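Trirncombe Makers and Machines > Arms, grippers and cells

Wrist camera and finger pads on our arm, what do you do after 4,000 cycles?

kaddale_bench wrote:
Hello all. I look after one arm at our workshop in Kaddale. It does mixed household objects, dishes, cloths, small toys, whatever we put on the counter.

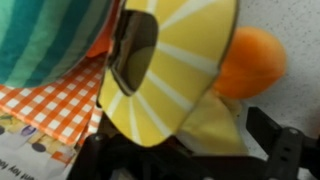 My trouble is with the closing position. The left and right fingers do not meet in the middle any more. When I command fully closed, there remains a gap at the tips, and thin things such as a cloth slip out. A dish rim is still held, but it turns a little in the grip. The counter on the service page says 4,000 cycles since I changed the pads. I have cleaned the fingers with alcohol and did the homing again, but the gap came back the next morning. Is it the pads, or must I open the gripper body?

millrace wrote:
Before you open anything, check the screws which hold the fingers. On ours, two of them had crept loose and the finger leaned outwards under load. It looked exactly like a worn drive. Take them out one after the other, clean the thread, a small drop of medium thread lock, and tighten in two passes.

Also look at where your camera cable goes. If it pulls on the bracket you will chase a wrong calibration for weeks.

pinion_and_rack wrote:
I do not agree with the thread lock. On plastic fingers it can attack the material and you get small cracks at the hole. I use spring washers and I check them every week.

millrace wrote:
The screws go into the metal carrier, so it depends how much you put. I have done it for 7 months without a crack. But yes, if somebody floods the hole, it is not good.

kaddale_bench wrote:
Thank you both. One screw on the right finger was loose, I could turn it by hand. I tightened it dry for now. The gap became smaller but it is not gone. With a feeler gauge I get 2 mm at the tip and nothing at the root, so the fingers stand in a V shape.

haworth_tools wrote:
V shape means the bushings in the linkage. I rebuilt ours in September with a set from Desell. It is not difficult if you are patient:

Switch off the arm and wait until the brake has clicked.
Unplug the gripper at the wrist. Do not pull on the cable.
Mark left and right finger with a pen before they come off.
Lay the 6 bushings on a clean cloth in the order you took them out.
A very thin film of grease on the pins, nothing on the pads.
Home it without the pads first, then put the pads on and home it again.

After this you must do the camera calibration again, even if you think that you did not touch the bracket.

pinion_and_rack wrote:
I would leave out the grease completely. It collects fluff, and if he is picking up cloths all day he will have a paste in there by winter. Dry bushings are made for running dry.

haworth_tools wrote:
Mine squeaked when dry. Perhaps yours are another material. Ask the seller before you decide.

kaddale_bench wrote:
I asked, and the answer was "dry". So I will build it dry. The set is ordered. Until it comes I let the arm do only the dishes and the bigger toys, at half speed, and I have taken the thin cloths out of the list.

One more question, does the order of the bushings matter if all 6 are new?

millrace wrote:
If they are all the same length, no. Measure them first. In my set two were shorter and they belong on the motor side.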